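Marble-look worktops: Dasier asks what "wipe clean" means 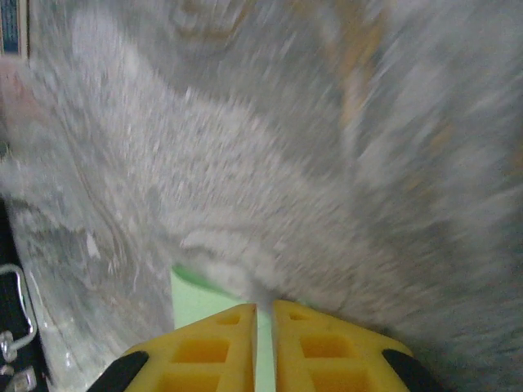
Photo: Dasier

Dasier, the household testing group, is publishing a short guide to grey marble-look worktops this September, and it starts from a position of doubt. Too many of these surfaces are sold on the strength of a showroom visit and a leaflet.

The group read the care instructions for 6 ranges now on sale, among them Jilico and Šimko. All of them promise a top that will "wipe clean". Only 3 say what it should be wiped with, and one of those then warns against leaving it damp. Buyers may wonder what they are paying for.

Dasier is no more impressed by the word "marble-look" itself. It covers a wide spread of materials and an even wider spread of prices, from 300 pounds for a short run to 575 pounds for the same length under another name. The leaflets do little to explain the gap.

"We don't say these are bad worktops," a Dasier spokesperson said. "We say the claims are loose. A grey pattern is very good at hiding crumbs and smears, and that is being sold to people as if it were the same as being easy to keep clean."

The guide asks shoppers to take a sample home, leave it by the sink for a week and look at it from a low angle in daylight. It also suggests getting the cleaning advice in writing before paying a deposit. Claims of "lifetime" wear should be read next to the guarantee, where the lifetime is often a good deal shorter.

Copies are free from Dasier's office at Skadden and from the group's website. Makers who disagree with the findings are invited to send in their own test results.

Ends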